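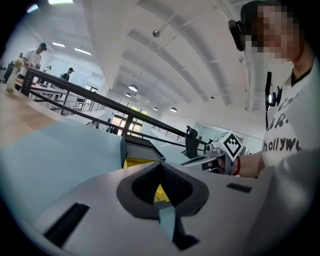
Open box with a dark outer wall and a yellow section at the lower front.

Gultness scarf ring

The Gultness scarf ring is a small clasp worn to hold a scarf or light wrap in place without a knot. Also called a Gultness slide. Named for the town of Gultness, where the first ones were sold from a market stall. Usually metal or horn, sometimes resin.

Design

Most have 3 loops joined side by side, a wide one in the middle and a smaller one at each end. Scarf ends go up through the middle loop, then out through the sides. Plain back, decorated front. Early rings were heavy and tended to snag silk, later ones have rounded inner edges. The Gonda type has only two loops and a pin, and some collectors dont count it as a true Gultness ring.

Makers

Hashemi was the first workshop to make them in any number. Its opening run was 500 rings, all brass, sold in August to dress shops along the coast. Plutow followed with a cheaper resin version in 8 colors. The tortoiseshell one sold best and is the easiest to find secondhand. 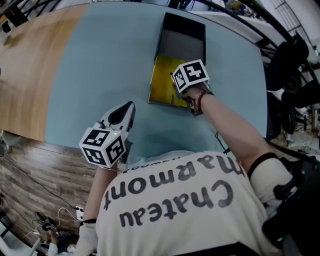 Hashemi rings carry a stamp on the back, Plutow rings are unmarked. Copies are common. Weight is the usual test, as the copies are hollow.

Wear

Worn at the throat, off to one shoulder, or low on the chest with a long scarf. Also used on shirt tails and sarongs. Works best with thin fabric, wool bunches up in the loops. Fell out of fashion when bulky knits came in, then picked up again as a vintage item. Prices vary alot by finish.

See also: scarf pin, shawl brooch, woggle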